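Home Posts Grippers Arms Contact

Spent Thursday on the two finger sets for the small arms, the Walczak tips and the Samico ones. The test piece is a blue plastic gear with fine teeth.

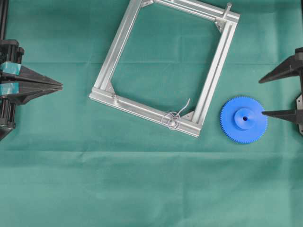 Which matters more for a gear, grip force or fingertip shape? Shape, as long as the force is enough to hold the part.

Siamak Farahani lent me the Samico set in November and I only got to it now. They mount with two screws each – quick to swap. I ran 117 picks over the afternoon and left the speed alone.

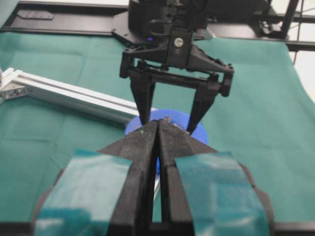
Page 3 of 5

Handing a part between arms was slower than I wanted. Most of the time goes to lining up the wrist views.

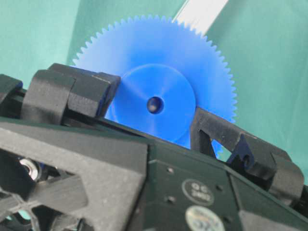 I'm keeping the Walczak tips on for now. Rhodri Pumphrey wants the same test with a thinner gear, so I'll ask Seltby for one.

Contact | © Flisudell | Back to top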